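Home | Guides | Storage | Garden and Shed | Contact

Joma Household Guides
Section 5: Setting up a metal catch-all bin for garden and porch things

Last updated: March 3, 2026

Before you start

Most advice on catch-all bins comes from people who sell bins. The Voddale leaflet promises that one open bin by the door will "end clutter for good." It won't. A bin is a place where things pile up out of sight, and after a month it will hold whatever you were too tired to put away. Used with some limits it does save you walking to the shed for a trowel, and that is the only claim this section makes for it.

The steps apply to any open metal bin with sloping sides, new or used. I have set up several, including a Sayegh that cost far too much and a dented one from a farm sale that does the same job.

You will need:
- the bin
- a stiff brush and a dry rag
- a bowl of warm water with a little dish soap
- a flat file or medium sandpaper
- a square of felt or an old towel
- a table or bench that can take the weight

5.1 Checking the bin

1. Empty it completely and turn it upside down over newspaper. Tap the bottom. Rust flakes mean the bin has been stored wet.

2. Run a gloved finger along the rim and the corners. File down any burr you find. Sellers like to call a rim "safety rolled." Check it anyway.

3. Look at the paint inside. Scratches and scuffs are fine. Bubbled paint has rust under it and should be scraped back.

4. Look for holes in the bottom. Leave them open. Some guides tell you to plug them for a tidy finish, and I have yet to hear a good argument for that. Outdoor tools come in damp, and the water needs somewhere to go.

Caution: Do not sand old paint indoors. If you don't know how old it is, don't sand it at all.

5.2 Cleaning

1. Brush out the loose dirt first. Adding water too early makes mud in the corners.

2. Wipe down with soapy water, then clear water, then the dry rag.

3. Stand the bin on its side until dry. Overnight is usually enough. In January, in my unheated porch, it took 2 nights.

4. Skip the metal polish. I tried the Umau paste on half of one bin floor and left the other half alone, and by spring you could not have told me which was which.

Note: Worn patches come back wherever tools are dropped in. You can repaint them every year if you enjoy painting.

5.3 Placing the bin

1. Put it on a table or bench at about hip height. Bins on the floor get kicked, and you will stop bending down for small things at the bottom.

2. Lay the felt or towel underneath if you care about the tabletop. Bare metal marks wood.

3. Keep it off the edge. Reach in from each side you expect to use and make sure it doesn't slide.

5.4 What goes in

The usual recommendation is to sort everything into labeled dividers. Nizar Srour, who wrote the first version of this guide, had dividers in his. They were gone by the next time I visited, and he has not mentioned them since.

1. Choose only things you pick up on the way outside: a hand trowel, gloves, sunglasses, a ball of twine.

2. Knock the soil off before anything goes in.

3. Lay everything flat in one layer. If you have to move one thing to see another, take something out.

4. Set gloves down with the fingers spread. A balled-up glove stays damp and makes a fine home for a spider.

5. Point blades away from the side you reach in from. With a hand trowel, the handle should be the first part you touch.

6. Keep sunglasses away from anything with a metal edge. A hard case is better still, though I accept that few people will bother.
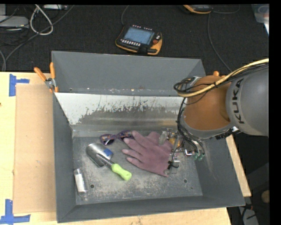
Fig. 5-1. One layer in the bin: trowel, work glove and sunglasses lying on the bare metal floor.

Note: A bright handle is worth having. I was doubtful about lime green until I had spent an evening looking for a brown one.

Caution: Keep pruners, open knives and garden chemicals out of an open bin. Small children can reach farther than you think.

5.5 Small items

1. Anything shorter than your finger will end up in a corner. Either give it a lidded tin or keep it somewhere else.

2. Before adding screws or plant ties, compare them with the holes in the bottom. Whatever fits through will go through.

3. Seed packets do not belong here. Damp ruins them, whatever the foil lining is supposed to do.

5.6 Upkeep

1. Tip the bin out at the start of each season and repeat 5.1 and 5.2.

2. Return strays to the room they came from. Putting them in a second bin means you now have two of these to look after.

3. Check the rim again after any fall.

If the bin is full again within a week, a bigger one will fill up too. Go back to 5.4, step 1, and cut the list.

Next: Section 6, Wall hooks

Contact Joma Household Guides | Copyright Joma | Back to top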